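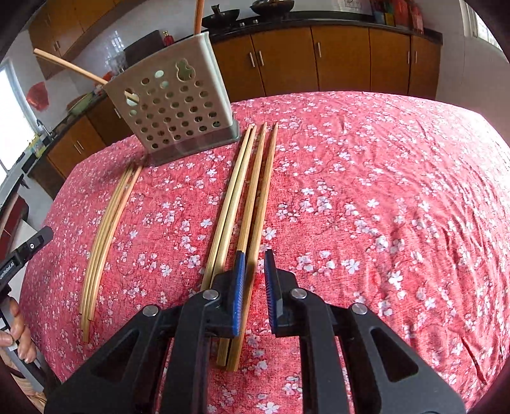
Section 4 covers pads, gap and first practice on the Brovow hand gripper. Assumes you've finished section 3, so linkages on, trigger moving, nothing rubbing. If the trigger's still gritty go back, don't push on. Get the pads standing near enough upright and facing each other before you tighten anything, same as the blue ribbed ones with the chopsticks under them. Ribs inward, black tips up and away from you. Bolts visible on both sides, two left and two right, and you should be able to get a driver on all four without taking the arms off again.

4.1 What you need

Left pad, right pad (bag 758, with the small hex key taped inside the lid)
Four pivot bolts, already in from section 3
Medium thread locker, not the permanent stuff
800 grit wet and dry, a quarter sheet is plenty
Metho and a clean rag
Thin card – a cereal box is the right sort
Texta for marking
Chopsticks, as many as you can find, mixed woods if possible
Something tall with an open top to put them in

Don't start this section on the last half hour of a Friday session. The locker has to sit overnight and somebody always picks the thing up.

4.2 Prepping the pads

1. Tip bag 758 onto the bench. Check the pads aren't torn along a rib. Torn one goes back in the bag with a bit of tape on it, grab another set from the Ansah drawer.

2. Wipe both pads with metho. Let them air dry.

3. Rub the back of each pad on the 800 grit, back only. Ten or so light strokes. Leave the ribs alone, they do the gripping and once they go shiny the pad's had it.

4. Check the tips are seated. Push on each with a thumb. Should be no wobble. If there is wobble, pull the tip off, clean the socket, push back on.

5. Mark L and R on the backs with the texta. They look identical. The screw slots aren't.

Note: early Wostham pads have the slots the other way round. If yours came out of the old ice cream tub, swap the marks.

4.3 Fitting

1. Open the jaws all the way and hold them there. A peg on the trigger does the job.

2. Left pad first. Slide it down over the jaw post til it stops. Screw in finger tight.

3. Right pad, same again.

4. Take the peg off and let the jaws come in slowly by hand.

CAUTION: fingers out from between the outer arms. The triangular cutouts look like a handy spot to hold it. They close up on you as the linkage moves. Hold it by the handle.

5. Look straight down between the pads. They should meet along the whole face. Gap at the top only means the posts are leaning out – loosen the upper bolts a quarter turn each side, squeeze, retighten. Gap at the bottom, same thing with the lower pair.

6. Look again from the front. Both sides should spread the same amount. If one arm sits lower than the other you've got a linkage on back to front, and that's section 3, step 6. Sorry.

7. Once it's square, tighten the pad screws. Snug, then a smidge. These are brass inserts in printed plastic and they will pull out.

4.4 Setting the gap

The rest position is a narrow gap, pads not touching. Two thicknesses of card is right for most people. One thickness and the pads drag on each other, three and you can't hold a thin tip.

1. Fold the card once and slip it between the pads.

2. Turn the stop screw in until the card just drags.

3. Pull the card out. Work the trigger fully, 15 times. Put the card back.

4. If it still drags the same, good. If it's gone loose the stop screw is creeping and needs locker. If it's gone tight a pad has shifted, back to 4.3.

5. Take the pivot bolts out ONE AT A TIME. Dab of locker on the thread, back in, tighten, back off an eighth. Next one. Do not take out two at once or the linkage springs apart and you'll be looking for washers under the bench.

6. Leave overnight. Hang it on the nail, jaws open, tag on.

Caution: keep the locker off the pads. It eats the ribbed material. One drop and it goes soft in a couple of days.

4.5 Zeroing the position sensor

Skip this if you're building the plain version with no sensor.

1. Plug in the sensor lead. Only goes one way. If it needs force it's the wrong lead.

2. Power on. Wait for the steady light.

3. Jaws open all the way, press and hold the button on the side until it blinks.

4. Let the jaws go to rest, press once.

5. Open the log on the bench laptop. The open reading should be close to 3515. Anything wildly off that and the magnet's in upside down. Take it out, flip it, start again from step 2.

6. Write your open reading on a bit of tape and stick it inside the handle. You'll want it next time the firmware gets wiped. Which it will.

Note: the Skirska board blinks twice where the older board blinks once. Both are fine.

4.6 Practice table

Any kitchen table. Patterned cloth is good, flowers are good, gives you something a bit messier than a bare bench to look at while your lining things up. Don't iron it. Creases stay in.

1. Put the holder toward the back of the table, with chopsticks already standing in it. The perforated plastic sort is light and tips easily, so keep your sleeve clear.

2. Lay more chopsticks flat in front. Some in pairs, some bundled with the ends staggered. Thin tips pointing away from you, square ends toward you. Mix pale and dark ones.

3. Come down from above with the jaws open. Pads either side of one chopstick, a bit toward the square end. Close. Lift straight up.

4. Rolled out? You closed too early or came in at an angle. Try again lower.

5. Picked up two? Fine for a first go. Put them both down and seperate them with one tip before having another crack.

6. Once singles are reliable, do pairs on purpose. Then carry one across to the holder and drop it in square end first.

7. Swap hands. Everyone skips this and then the left trigger never gets run in.

Two people can work the same table with a gripper each if there's a call made before anyone reaches. One says "in", other waits. Clashing jaws is how we chipped a set of tips in the first month.

CAUTION: stove off and cool before using a kitchen. Leads away from the sink. If you've got the sensor version, the board isn't sealed and doesn't like splashes.

4.7 Quick checks after the first session

Pad screws – still snug? Redo if not.
Pivot bolts – any locker squeezed out, wipe it off.
Ribs – look for wood splinters, cheap chopsticks shed. Old toothbrush gets them out.
Tips – push on each again.
Gap – card test. Two thicknesses, light drag.
Sensor – compare to the tape inside the handle.

Stiff trigger on a cold morning is the grease. Work it a few minutes. Stiff trigger on a warm arvo is something bent, tag it and leave it on the Brovow shelf.

4.8 Known faults

Jaws click halfway. Washer missing, left inner arm usually. Strip and check.

Pads twist when gripping anything thick. Backs weren't roughed up enough. Repeat 4.2 step 3.

Chopstick slides down through the gap instead of holding. Pads glazed, or someone's handled them with greasy hands. Metho first, new pads second.

Reading jumps about in the log. Lead not fully home. Or the magnet's cracked, have a look with a torch.

One side slower than the other. Bolt too tight. Back it off an eighth and try again.

Spare pads and bolts in the Ansah drawer, second from the top. Write down what you take. Wrist strap and camera mount are in section 5, don't fit either until the overnight's done.

Updated October
By the Brovow build bench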